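Etthorpe open day, quick writeup
Jan 10, 2023

Typing this on the train so excuse the mess. Went to the Etthorpe computer recycling open day, the one Clollora puts on for people who fix up old desktops. 25 of us on the list, coffee in paper cups, badge that wouldn't stick to my coat. Parking on Daly Street was full, walked from the church lot. Next time take the side road.

First stop was the teardown room. Black office towers, the kind every front desk used to have. Side off, everything on show. I'd forgotten how much cable gets stuffed into those things. Black bundles, orange mixed in, yellow and white and red off at the side. Memory in a neat bank on the green board. Made me want to go home and open mine up.
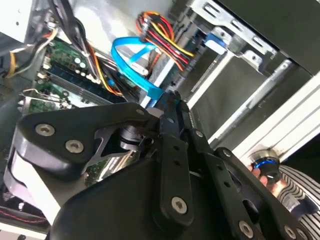

What gets pulled and what stays

They go by what sells. Memory, drives, sometimes the power supply. Cases mostly go for metal. Our guide said 1,431 towers came through last year, and the storeroom smelled like every one of them (dust, warm plastic, somebody's old carpet).

Drives are the touchy bit. Everyone asked about data. Answer was that each drive gets wiped and checked, and if it fails the check it gets shredded, no second chances. Fine by me. Wish my old office had been that careful.

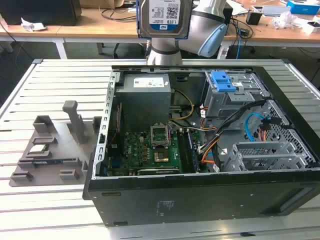
I buy used drives for backup boxes, so this was the part I came for. Always the same question at my bench, is the size worth the bother. A 1.0TB drive with a clean label like the one here is still plenty for family photos and tax stuff, and I'd take 3 of those over one big one I can't afford to lose. They sell them under the Eko name in the front shop, 30 day return. Didn't buy any. Regretting it allready.

Somebody asked about processors. Those get sorted seperately and go out in trays to a buyer. Guide was a bit vague on prices, moved us along. I had more questions but the group behind was bunching up at the door.

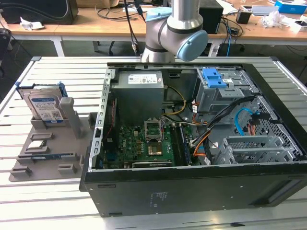 Anyway, sockets. If you strip boards yourself, be gentle with the retention bracket and put a cover on the socket if you plan to reuse the board. I've wrecked one with a sleeve. A sleeve! Heard much the same advice on the tour, so I felt a little less dumb.

Then caddies. I keep a shoebox of those blue plastic ones at home and never have the right one. Asked if they sell them loose. They do, from a bin by the register, no sorting, dig for yourself. Dug. Came away with two and a bent bracket I didn't mean to pay for.

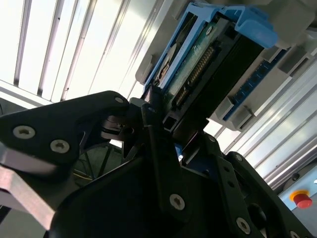
Hard drive in its blue caddy, circuit board side showing.

Lunch was sandwiches, egg or cheese, gone fast. Skipped the talk on monitors, had to make the train. Next open day is in March, sign up early and bring a bag for parts. Shop takes cards but the machine was slow.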